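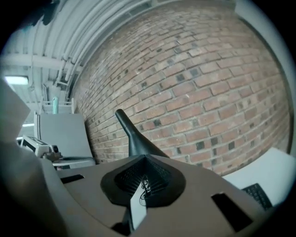
Brick wall in the basement with small dark bricks in it: clean, paint or leave?

Asked in Walls and Floors, 711 views, 3 answers

Hello to all. I am new on this site and English is my third language, so please excuse my mistakes.

We rent a lower floor in an old building in Narkbridge and we want to use it as a shared workroom. The long wall is brick. Most bricks are reddish-brown or tan, some are more pink or orange, and between them there are small dark gray bricks, almost square, spread over the wall. The mortar is pale gray. On the right side, where the brick meets the pale gray-white surface, many bricks look faded, almost beige. Along the ceiling, next to the brick, we have a bundle of pipes, painted in light gray or white.

My questions are these:

1. Are the small dark bricks damaged? My colleague thinks they are burned from a fire and must be replaced. I think they were put there on purpose.

2. Why are the bricks on one side paler? Is it water, or sun, or did a person clean them with something too strong?

3. The owner gave us an offer from a painter who wants 3400 for painting the wall and the pipes white. It is a lot for us. The owner will pay half. Should we accept, or can we leave the brick as it is and only clean it?

We have fluorescent light on the ceiling and the room feels cold in color, so I would be sorry to lose the only warm thing in it. But the dust from the wall comes on the tables every week, and two people in our group complain about it.

I must give the owner an answer before the end of April. Thank you very much for any help.

Answer 1 (accepted)

Good day. I worked many years with brick walls, first in my country and then here, so I will try to answer in your order.

The dark bricks. I do not believe that they are damaged. Small, almost square faces in a wall like this are very often headers, it means bricks laid with the short end to you. Sometimes the mason used the darker ones from the kiln for this, to make a pattern. In a wall of running bond you would not expect many headers, so maybe they are half bricks or special pieces put in for decoration. A fire would make a dark area with soft borders, it would not choose single bricks and leave the neighbors clean. To be sure, take a wet white cloth and rub one dark brick and one red brick. If the dark color comes off on the cloth, it is soot or dirt. If it stays, it is the color of the brick and you can tell your colleague to be calm.

The pale side. From a picture I cannot say. Please do these things before you decide:

Look at it when the light is off and hold a flashlight flat along the wall. White powder or small crystals will show well. It is salt, and salt means that moisture has been moving in the wall.

Brush a small place with a dry brush, only dry. If the pale color goes away as powder, it was salt or old lime. If nothing changes, the bricks are perhaps just made so. Bricks from different batches can be very different in color, and the mason did not always mix them well.

Tape a piece of clear plastic, as big as a book, on the pale part. Close all four sides with tape. Wait until Friday or a few days longer. If there is water on the side of the plastic which touches the brick, you have a damp wall, and no paint will stay on it for long time.

The painting. I would not do it now. Paint on brick is easy to put and very hard to take away. If the wall is damp, a closed paint will come off in pieces and can take the brick face with it. For the dust, first use a vacuum cleaner with a soft brush, from top to bottom, and also the top side of the pipes, where the dust collects and then falls on your tables. After this, press the mortar with a key. If it is sandy and falls out, the joints need repair, and this is work for the owner, not for you.

If the joints are good and the wall is dry, you can use a breathable masonry consolidant or a matte mineral sealer. Try it in a corner first and wait three days, some of them make the brick darker or shiny.

Ask also what the pipes are for before any person paints or brushes them. Old pipes may have covering that you should not disturb. The owner should know this or find it out.

Comment from the person who asked:

Thank you, this is very clear. I made the test with the cloth on three dark bricks and the cloth stayed clean. My colleague is still not convinced but he agreed to wait with the replacing. The plastic is on the wall now. I will write again.

Answer 2

Paint it white, you will not regret. We did it in our shop in Fombridge and the room looks double so big. With brick you always have dust, it does not matter what you do. But 3400 is too much, ask another painter.

Comment on Answer 2:

Please do not paint before the moisture is checked. I did it in my cellar and after one winter I had paint on the floor.

Answer 3

I can add only something about the light. If the room feels cold, change the tubes before you change the wall. Look on the tube or on the package for the color number. 4000 K or more is cool, 3000 K is much warmer and red brick looks very nice under it. Check that the new tubes are the right type for your fixture, and if you want to go over to LED tubes, ask an electrician because some fixtures need other wiring. Try with one fixture near the wall and let the group look at it for a week.

About the dust I have no experience, my walls are plaster.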